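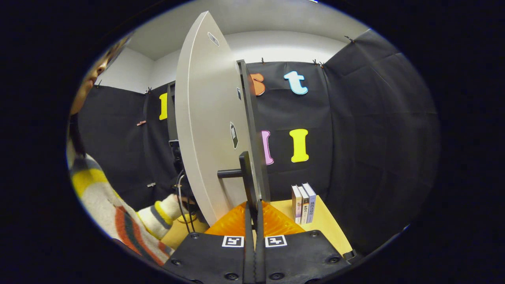 Zulema Arancibia
Software lead, Trerkach manipulation project
Thursday, June 13, 2024

Progress report to the Plirham fund, second period

Florin asked me to keep this one short and to say plainly what I believe and what I don't.

The tracking code has been rewritten. It takes the two square tags on the gripper body, works out where the jaws are, and passes that to the planner. On paper the new version is better than the old one in every respect. I have my doubts. The error figures come from our own replay tool, which shares most of its maths with the tracker, so the two are bound to agree. Until we check against an outside measurement I would ask you not to quote them.

We have 1,753 recordings through the cleaning step. Of these, 300 were thrown out for lost tags or bad timing, and I suspect the filter is too kind to the rest. Books standing on end are handled fairly well by the object finder. The soft orange item is another matter: the outline jumps from one moment to the next, and the see-through parts are read as tabletop. Large white surfaces close to the gripper also cause trouble, as there is little on them for the software to hold on to.

The planner, Pitetti, now gives an answer within the time limit we promised. It does so partly by giving up early, and the summary page counts that as a success. Florin Iordache has agreed to change this before the next report. Expect the success rate to drop when he does.

We tried Cuesta, the learned grasp model, on 500 held-out recordings. Results were good for rigid things and poor for soft ones. I am not convinced more data of the same sort will help, and I would hold back the extra labelling money until December.

Still open are 3 items: the outside measurement, the planner count and a proper test set for soft objects — the last has no owner yet.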